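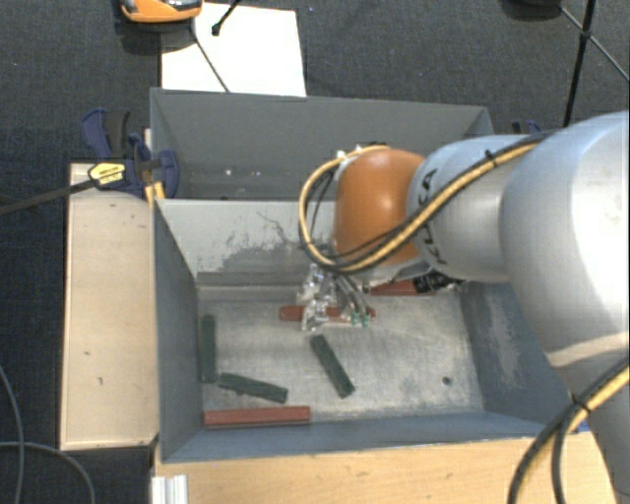 A KUKA arm with its gripper lowered into a grey metal bin.

Choosing Bulbs for Dry Shade
31 Oct 2025

The ground under a mature maple is among the hardest places in a yard to plant. Feeder roots take up most of the top 7 inches of soil, and the canopy sheds light rain before it reaches the ground. Turf thins out within a few years. Small bulbs do better, as they finish most of their growth before the leaves open.

The trial beds at Orker were laid out on this basis. Each October the crew sets 2,000 bulbs under established trees, in pockets cut between the roots with a narrow trowel. No root thicker than a thumb is severed. Snowdrops and winter aconite go in first — both resent a long spell out of the ground — followed by squill and glory-of-the-snow.

Soil is not brought in. Raising the grade over tree roots reduces the air that reaches them, and even two inches can do harm on heavy clay. At Brito, where the clay is dense, leaf mold is worked into each pocket and the surface is left at its old level. Of 1,000 squill planted there, 270 failed to appear in the first spring. Most of the losses were in the lowest part of the bed, where water stands in winter.

Water the bed once after planting, deeply, and again if the fall stays dry. Fertilizer can wait until shoots show. Foliage should be left to yellow on its own before it is raked off. Where squirrels are active, pin wire mesh flat over the bed and lift it in late winter, before the first tips reach it.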